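Blackout fabric for a small table enclosure: lining or velvet?
Started by drodley_dave, 2024-09-08

drodley_dave
I'm closing in a tabletop with dark fabric on the walls and across the top. The table is 160 cm wide and I want the cloth to start well above it, so the ceiling panel ends up at 172 cm off the floor. Daylight from the window changes the colour of everything on the table through the day and I'm sick of it. Curtain lining is cheap. Velvet is not. Has anyone used both?

Arkard
Velvet. Lining goes grey as soon as you put a lamp near it. You'll need more than you think, because it has to hang with some slack or it pulls at the corners.

pegboard_lou
Disagree. I've had blackout lining up for two years and it's fine if the shiny side faces out. Velvet collects lint, and the lint falls on a black table where you see every bit of it. The ceiling is the harder part. Mine sagged in the middle until I ran string under it corner to corner.

Jocelyn Vachon
Same answer on the ceiling. Two thin cables crossed in an X will do it. The side walls can fold a bit, it makes no difference to the light. This is the look I'd go for, with a black tabletop, near-black cloth and pale cables across the top:
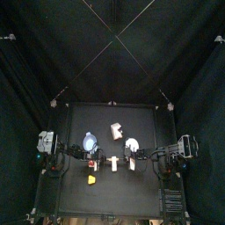

Photo: Jocelyn Vachon

The light grey brackets along the back edge are the part I'd copy, one in each back corner and one in the centre. If you leave out the centre one on a wide table, I'd expect the back to bow.

Arkard
Floor's bright at the front though. I'd want a flap there.

Jocelyn Vachon
You could hang one. I find a front flap gets in the way every time you put something down or pick it up, so I leave mine open and keep the lamps off the floor.

ragnarsson_k
What's the black on your own tabletop, Jocelyn? I painted mine and it shines.

Jocelyn Vachon
Matte paint, two coats, sanded between. Leave it a week before you set anything on it.

pegboard_lou
Still saying lining. I paid $80 for all of mine and velvet was going to be $172 at the same shop.

Arkard
And you'll buy it twice.

drodley_dave
Thanks, all. Going with lining on the walls and velvet for the ceiling panel only, with crossed cables. Duvov has brackets in packs of 100, which is silly for three. If anyone near me wants some, send a message.

ragnarsson_k
I'll take six.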